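How to wax and look after serving trays

Trays used every day lose their finish sooner than most things in a kitchen. The handles go first, then the corners, then the flat part where cups are put down. Waxing once or twice a year keeps them in order. January is when I do ours at Fandholm, after the holiday visitors have gone.

You will need:
Washing-up liquid
Two soft cloths, one for washing and one for buffing
Fine sandpaper
A tin of clear furniture wax

1. Wash the tray in warm water with a drop of washing-up liquid. Do not leave it to soak. Wipe along the inside of the rim, where sugar and crumbs collect.

2. Dry it with a towel and stand it on its edge overnight. If it is put away damp it will mark whatever it leans on.

3. Rub any rough spots lightly with the sandpaper, going with the grain. Leave painted and lacquered trays alone and go straight to step 6.

4. Put on a thin coat of wax with a cloth. Work it into the handles with one finger. A thick coat stays sticky for days.

5. Wait 2 hours, then buff until the cloth slides easily.

6. For lacquered trays, a wipe with a barely damp cloth and a dry one afterwards is enough. Wax only smears on them. 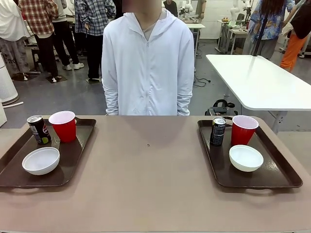

Dark brown trays with raised rims and cut-out handles.

Store trays upright if you can. Stacked flat, the bottom of one scratches the inside of the next. Chaimae Fahmy puts a sheet of kitchen paper between hers, and old tea towels also work.

White rings from hot cups can often be lifted with a little wax on the cloth and some patient rubbing. Black rings have gone deeper and need sanding back. Start at the edge of the ring, work inwards, and wax the whole tray again afterwards so the patch does not show.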